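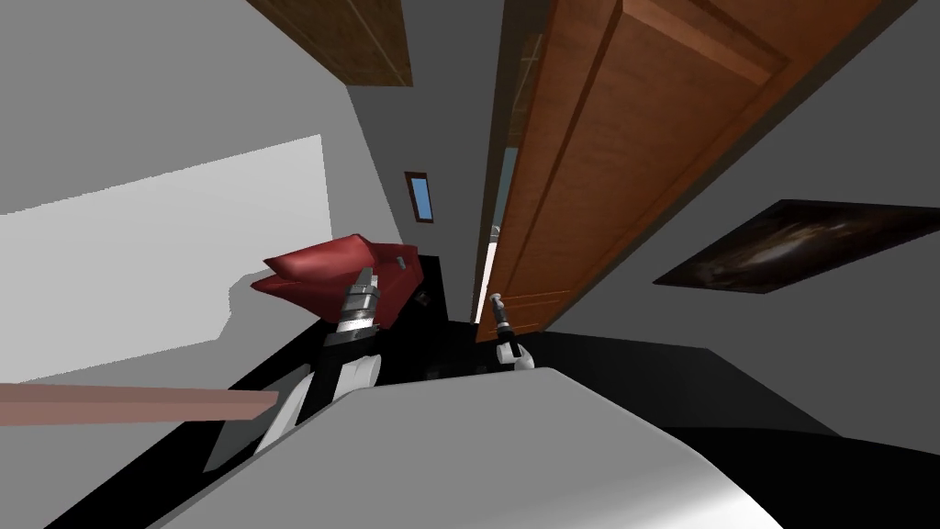
How often should you wash cushion covers?
Every couple of months for the ones people lean on, twice a year for the ones that just sit there looking nice. Sooner if there's a dog.

OK quick page this week, have had a few emails about cushions and soft stuff so lumping it all together. Not in any order.

Covers first. Read the tag. Then zip it closed before it goes in the wash, otherwise the teeth chew up everything else in the load. Inside out. Cold water, gentle, go easy on the powder. Too much powder is why your covers come out stiff.

Red, navy, anything dark: wash on its own the first few times. Or test it, damp white cloth pressed on an inside seam for a minute. Colour on the cloth, wash it alone. Hafiz Chin wrote in to say he did a whole load of tea towels pink and would like it mentioned. Mentioned.

Don't tumble dry the covers unless the tag says so. Pull them back into shape while damp, hang by the bottom edge not the zip. Put them back on when they're just barely dry, they go on smoother and the corners sit better.

Corners. If yours go floppy the insert is too small. Buy the insert a size up from the cover, so a 45 cm cover gets a 50 cm insert. Fold the insert in half like a taco, shove it in, poke the corners home with your fist. Wooden spoon handle if your hands are big, but the round end please.

Inserts. Polyester fill is usually fine in the machine, two at a time so the drum balances. Front loader is kinder. Squeeze the water out, dont wring. Dry right through to the middle, and this takes ages, much longer than you think. Low heat with a couple of clean tennis balls if you have a dryer. Flat on a rack in the breeze if you haven't, turn it every few hours. Any smell at all means it's still damp inside.

Feather: check the seams before it gets anywhere near water. One loose stitch and you'll be picking feathers out of the filter till Christmas. I have done this.

Foam: no machine ever. Vacuum with the brush end, sponge with warm soapy water, press with a dry towel, stand on its edge to dry.

Flat cushions. Before you chuck them, open the seam along one side about a hand wide and pull the fill apart with your fingers. It clumps, thats all it is. Tease it out, top up from an old pillow, sew closed. Ladder stitch, small, nobody will see it.

Spills. Blot, don't rub. Cold water first for nearly everything. Grease gets bicarb left on for 20 minutes then vacuumed off, then a dab of dish soap. Red wine, blot and keep blotting, soda water is fine but plain water does the same job. Candle wax, ice pack till it's hard, crack it off, then brown paper and a warm iron over what's left. Check the fabric can take an iron!

Pet hair. Damp rubber glove, stroke one way. Beats the sticky rollers and costs nothing.

Sun. Rotate the ones near the window or you get one faded side. Flip them when you vacuum and you won't forget.

Storage. Cotton bag or an old pillowcase, never plastic for the long haul. Don't squash feather. Lavender if you like it, I think it smells like my aunt's car.

From readers:

Filipa Teixeira keeps spare covers folded inside the pillowcase of the spare bed. Clever, stealing that.

Afiq Nugroho asks if vinegar in the rinse is OK. A little splash, white vinegar, now and then. Not every wash, it's hard on the rubber seals. And never in with bleach.

Azlan Wijaya, the squeaky zip: rub a pencil along the teeth, run it 7 or so goes back and forth, wipe off the black bits before it touches anything pale. Candle stub works too.

Next time: oven racks, and the grout question, which I havent forgotten. Send yours in by Friday.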